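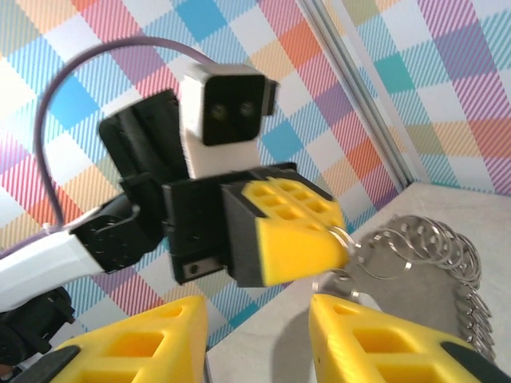 Die Rechenaufgaben seien zu schaffen, der letzte Bus nach Flalenus aber nicht, schrieb Bukola Akpan nach der zweiten Kurswoche in den Rückmeldebogen. Wer bis zum Schluss bleibe, müsse jemanden finden, der einen mitnimmt, und wer niemanden finde, gehe eben vor der Fragerunde.

Zwischenbericht an die Randetti-Stiftung
Vorhaben: Abendliche Vorkurse Mathematik und Fachdeutsch am Kolleg Gimlow
Stand: Freitag, 16. Mai

1. Stand der Arbeiten

Die Vorkurse laufen seit Oktober an beiden Standorten des Kollegs, im Haupthaus und in der Außenstelle Nwosu. Sie richten sich an Berufstätige, die ohne Abitur ein Studium oder eine Technikerausbildung beginnen wollen und deren letzter Mathematikunterricht lange zurückliegt. Für das erste Kursjahr gingen 318 Anmeldungen ein. Bewilligt und besetzt wurden 200 Plätze, die übrigen Interessierten stehen auf der Warteliste oder haben sich inzwischen anders entschieden.

Bis zum Stichtag wurden 1.132 Unterrichtsstunden gehalten. Damit liegen wir leicht hinter dem Plan. Der Rückstand stammt fast vollständig aus dem Winter, als in Nwosu zwei Lehrkräfte gleichzeitig erkrankt waren und wir nur für eine der beiden eine Vertretung hatten. Die ausgefallenen Abende werden bis zu den Sommerferien nachgeholt, die Termine sind den Gruppen mitgeteilt.

2. Mathematik

Der Einstufungstest wurde nach dem ersten Durchgang gekürzt. In der alten Fassung brauchten viele Teilnehmende den ganzen Abend und gaben die Aufgaben zur Prozentrechnung leer ab, obwohl sie den Stoff im Gespräch danach beherrschten. Die neue Fassung beginnt mit Bruchrechnung und Einheiten, Gleichungen kommen erst auf der letzten Seite. Die Einteilung in Grund- und Aufbaugruppe muss seitdem seltener korrigiert werden.

In der Aufbaugruppe reicht die Zeit für Trigonometrie nicht. Wir haben das Thema in den zweiten Kursabschnitt verschoben und dafür die Wiederholung der Potenzgesetze gestrichen – das Skript enthält sie weiterhin zum Selbststudium.

3. Fachdeutsch

Der Teil Fachdeutsch war im Antrag als Zusatzangebot beschrieben und wird stärker besucht als erwartet. Pongsak Inthanon unterrichtet beide Gruppen und hat die Arbeitsblätter auf Textsorten umgestellt, die in den Aufnahmegesprächen vorkommen: Versuchsbeschreibung, Protokoll, kurze Stellungnahme. Ein Teil der Teilnehmenden hat Deutsch als Erstsprache und besucht den Kurs trotzdem. Im Antrag war das nicht vorgesehen. Wir bitten um Bestätigung, dass diese Personen weiter aufgenommen werden können, solange Plätze frei sind.

4. Anfahrt und Unterrichtszeiten

Der Hinweis auf den Bus kam nicht nur einmal. Nach einer Umfrage in allen Gruppen beginnt der Unterricht im Haupthaus jetzt eine Viertelstunde früher, die Pause wurde gekürzt. Die Fragerunde liegt nun vor der letzten Übungseinheit. Für die Schichtarbeitenden ist der frühere Beginn ungünstig, einige kommen regelmäßig zu spät. Eine Lösung, die allen passt, haben wir nicht gefunden. Mit dem Verkehrsbetrieb wurde gesprochen, eine Zusage für eine spätere Fahrt gibt es bisher nicht.

In Nwosu besteht das Problem nicht, dort kommen die meisten mit dem Auto oder zu Fuß.

5. Abbrüche

Die meisten Abmeldungen fielen in die ersten Wochen und in die Zeit nach dem Jahreswechsel. Als Grund wurden vor allem geänderte Arbeitszeiten genannt, danach Kinderbetreuung. Wer nach dem Halbjahr noch dabei war, ist bis auf wenige Ausnahmen geblieben. Frei gewordene Plätze wurden bis Januar nachbesetzt, danach nicht mehr, weil der Einstieg in den laufenden Stoff zu schwer geworden wäre.

6. Mittelverwendung

Die Honorarmittel wurden wegen der ausgefallenen Abende noch nicht in voller Höhe abgerufen, das gleicht sich mit den Nachholterminen aus. Bei den Druckkosten liegen wir über dem Ansatz. Das Skript musste nach der Änderung des Einstufungstests neu gesetzt werden, und die erste Auflage war zu diesem Zeitpunkt schon verteilt. Wir beantragen, 4 Prozent der Sachmittel aus dem Posten Raummiete in den Posten Druck umzuwidmen. Die Miete in Nwosu fällt niedriger aus als veranschlagt. Die Belegliste geht Ihnen getrennt zu.

7. Nächste Schritte

Vor den Ferien finden die Abschlusstests und die Beratungsgespräche statt. Die Gespräche führen die Lehrkräfte selbst, jeweils mit dem Testergebnis und dem Rückmeldebogen auf dem Tisch. Im Sommer wird das Skript für die Grundgruppe überarbeitet, danach öffnet die Anmeldung für den zweiten Durchgang. Personen von der Warteliste werden zuerst angeschrieben.

Für die Rückmeldung zu den Punkten 3 und 6 wären wir bis Ende des Monats dankbar.

Kolleg Gimlow, Bereich Weiterbildung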